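Setting out a tray, week 2 notes (Jenő Deák, room 306)

Okay, trays! I know it sounds dull, but I start every serving unit with one because so much goes wrong before any food turns up. Look at the rim first, and run a finger along the groove inside it where crumbs love to hide.
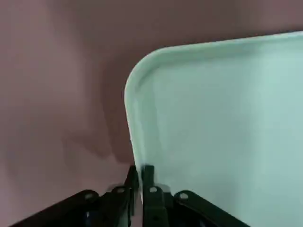
Mint-green tray, raised rim, nothing on it.

Wrapped pastries go in the middle, with a bit of room at the edges for your thumbs. I like a plate close by in another colour (yellow is my favourite!) so people can tell the two apart at a glance.
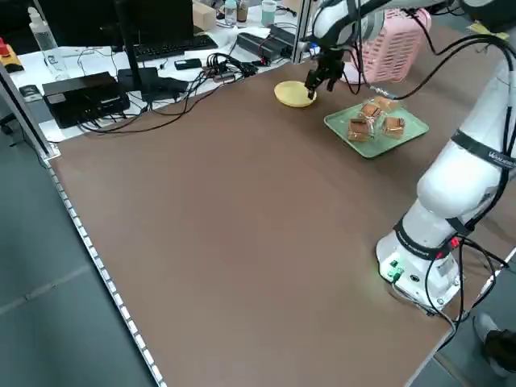
When should the wrappers come off?
Leave them on until the guests are seated, then open one at a time.

Read page 17 before next class.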